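# Chapter 6: The Colour of Milk Jugs

I grew up with my grandmother's milk jug on the windowsill, and I suppose I have been thinking about glazes ever since (she would have laughed at that, being a woman who thought a jug was for milk). So before we get to kilns and cones and all the lovely arithmetic of firing, I'd like you to spend a little time with the plainest pot in your own kitchen.

A glaze is a thin coat of glass, melted onto clay. It needs silica to make the glass, a flux to help it melt, and alumina to keep it from running down the sides and onto your kiln shelf, as mine did more than 65 times in my first year at Atcombe!

Oleksandra Kostiuk, who taught me there, kept 500 test tiles on a wall and could find any one of them with her eyes half shut. Her favourite grey came from wood ash washed in 2 changes of water, and she never hurried it. We'll borrow her habit of making small tiles first, and we'll label every one of them on the back before it goes anywhere near the fire.

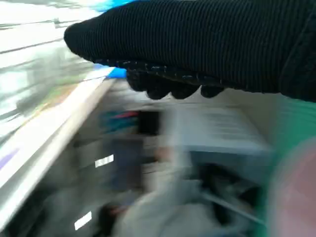

Start your glaze notebook now, while the chapter is still young, and leave the first page blank for the recipe you end up loving best.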